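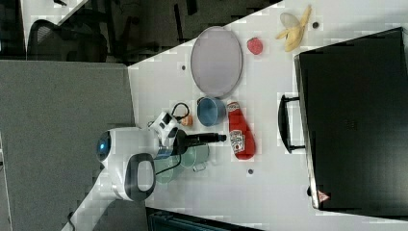 Kitchen task practice, arm keeps stopping over the table

Posted by lfarah_14
Our club is doing the tabletop kitchen challenge at Lultlow again. We have 171 practice runs logged and the arm still stalls in the same way. It gets over the object, waits, then drifts a little and times out. Round things are the worst. Gripper opens and closes fine by hand. Any ideas before Wednesday?

Posted by wundix_dad
How many different layouts are in those runs? If you never move the plate or the bowl, it learns the table and not the object.

Posted by lfarah_14
Three layouts. We mostly swap the fruit and leave the dishes where they are.

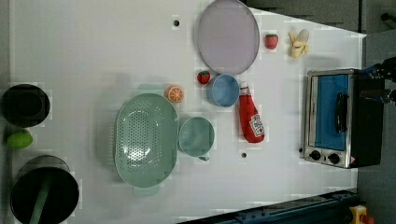

I would like to keep the strawberries in, they are small and the scoring sheet gives extra for small items. Stavros wants them out until the bigger stuff works.

Posted by stavros_s
Yes I do. We have 14 clean strawberry picks out of 100 tries. That is practice time we could spend on the mug and the colander.

Posted by akl_bench
I disagree with Stavros. Small items show up calibration problems early. Pull them and you will just find out at the event. Check your camera offset first — ours was off after somebody moved the table.

Posted by stavros_s
Offset was checked Monday. I can check it again, but I don't think that's it.

Posted by wundix_dad
What about the cable? A loop that tugs on the wrist would look a lot like drift.
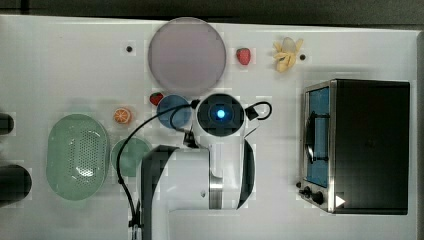

Arm over the table, cable looping off to the left

Posted by akl_bench
I'd tie that closer to the arm and rerun the same layout ten times before touching anything else.

Posted by lfarah_14
OK, will do that tonight and post the numbers. Strawberries stay in for now.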